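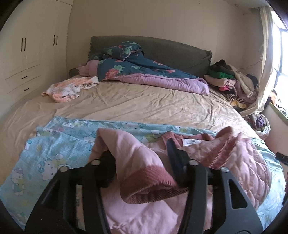
Search Listgate Enter a word or entry number Go

Quilted jacket

Entry 2846. Last revised 5/9/18.

A quilted jacket is a jacket made from two layers of fabric with something soft in between, stitched through (or sometimes glued or welded) so the soft stuff stays where it's put. You'll hear it called a puffer, a padded jacket, a puffy, a parka if it's long and somebody isn't being fussy, and in my family just "the big coat", even when it belonged to a four-year-old. I've written most of the outerwear entries on Listgate and this is the one I've been looking forward to, so forgive me if I go on a bit about cuffs.

Construction

The outside is called the shell, the inside is the lining, and whatever is squashed between them is the fill. On most everyday jackets the shell is a woven polyester or nylon, fairly thin, with enough of a tight weave to keep wind out and fibres in. Linings are often the same sort of thing, although children's jackets get fleece or brushed jersey quite a lot, and I wish more adult ones did!

The stitching is what makes it quilted. Sew straight lines across the body and you get the stacked-tyre look. Sew a grid on the diagonal and you get diamonds, which is the classic country-jacket pattern and tends to be flatter. There are also onion quilting (wavy lines), hearts, stars, clouds and all sorts of shapes on kids' stuff. Every line of stitching pinches the shell down to the lining, so there's hardly any fill along the seam and the warmth is all in the puffed part between. Very cold-weather jackets get around this with box walls, little strips of fabric sewn inside so the two layers never actually meet. You won't find those on a cheap school jacket and I don't think you need them in Ballarat.

Plenty of jackets mix quilted panels with plain ones. A smooth sleeve or a plain side panel bends more easily and costs less to make. It also dries faster on the line, and I say this as someone who has stood in a laundry in July with a hair dryer up a sleeve.

Fill

Down is the fluffy under-plumage of ducks and geese. It's light and very warm, and it squashes to nothing and springs back. It's also hopeless when soaked. Synthetic fill is mostly polyester, either as a sheet of wadding (batting, if your pattern book is American) or as loose clusters blown in. Sheet wadding stays put even with very few lines of stitching, which is handy if the designer wants big smooth puffs. Loose fill needs closer quilting or it all ends up around the hem like a life ring.

Wool wadding exists too and I'm very fond of it. I made a vest with some from a supplier called Berrada, and it's the warmest thing I own, if a bit whiffy in the rain.

Wadding is sold by weight per square metre. Heavier is warmer but stiffer, and a small child in heavy wadding can't put their arms down. A lot of makers use a heavier sheet in the body than in the sleeves for exactly that reason.

Cuffs, collars and hems

Ribbed knit cuffs are the ones I like best. They're knitted in columns that spring in and out, so they hug the wrist, shut out the draught and still let a hand through. On a quilted sleeve they also tidy up the end, where the puffy layers would otherwise finish in a thick, clumsy edge. They're usually dyed to go with the shell but very seldom match it exactly, knit and woven fabric taking colour differently, and a lot of designers lean into that and pick a deeper shade on purpose. A pale pink sleeve with a rosy cuff is a very old trick and it still looks lovely.

The downside is that cuffs cop everything. Sauce, paint, dog, mud, the inside of a lunch box. They pill, they go grey at the fold, and after a couple of winters they lose their spring and flap about. The good news is that they can be replaced. You unpick the old one, cut a tube of new ribbing a bit smaller than the sleeve end, stretch it as you sew, and you've bought another year or 2. I do mine by machine with a narrow zigzag and plenty of muttering.

Elastic-bound cuffs are the alternative: a thin strip of stretch binding folded over the edge. Neater, lighter and much more fiddly to fix.

Collars come stand-up, ribbed (bomber style) or hooded. Sewn into the back of the neck you'll normally find the label, and on kids' jackets it's the easiest way for a little one to tell front from back. The washing instructions may be there or hidden down in the side seam, so have a feel around before you give up.

Zips

The main zip on a jacket is an open-ended (separating) zip, meaning the two sides come right apart at the bottom. The teeth can be moulded plastic, metal or a coil. Moulded plastic is chunky and forgiving and my pick for children. Coil zips are softer and bend nicely with the fabric. Metal ones look smart and freeze your chin.

A strip of fabric behind the zip is a wind flap, and if it folds over the very top it's a zip garage or chin guard. Please buy jackets that have one.

When a zip goes, it's usually the slider that has worn and not the teeth. I replaced the slider on a Clulosik jacket with a Dronska one from the haberdashery drawer, and it's run smoothly ever since. Check the number on the back of the old slider first, or take the whole jacket into the shop with you.

Children's sizes

Kids' quilted jackets are generally sold by age in Australia, and the ages are optimistic. A size 3 from one maker can swim on a child who's bursting out of a size 3 from another, so I go by sleeve length every time. The sleeve should reach the base of the thumb with the arm hanging. Ribbed cuffs let you cheat and buy a size up, since the extra sleeve just blouses over the wrist.

Washing and drying

Read the label first. Most polyester-filled jackets go in the machine on a cool, gentle cycle. Do up the zip, empty the pockets (tissues, always tissues) and turn it inside out. Go easy on the powder and skip the fabric softener.

Down wants a wash made for down and a long, low tumble afterwards, with clean tennis balls to break up the clumps. Synthetic fill can dry flat on an airer. I spread mine on a bed on top of an old flannelette sheet and turn it every few hours; roughly a day does it in winter with the heater going. Pull the sleeves out straight and open up the cuffs, as the ribbing holds water long after the rest feels dry.

Don't iron it. I have, once, and there's a shiny patch on the elbow to this day.

Folding and storing

A quilted jacket fights back when you fold it. Lay it out flat with the zip done up, fold the sleeves in across the body one at a time, pat the air out towards the hem and then bring the bottom up to the collar. Some people roll from the hem and tuck the lot into the hood, which is great for travelling. Hanging is kinder over a long summer, because squashed fill gets lazy, though I'll admit mine spend from spring until the following March in a tub under the bed and seem to cope.

Wash before you store. Moths aren't interested in polyester, but they'll happily have a go at a wool cuff with last winter's gravy on it.

See also: Anorak; Bed jacket; Doona; Ribbing; Wadding; Zip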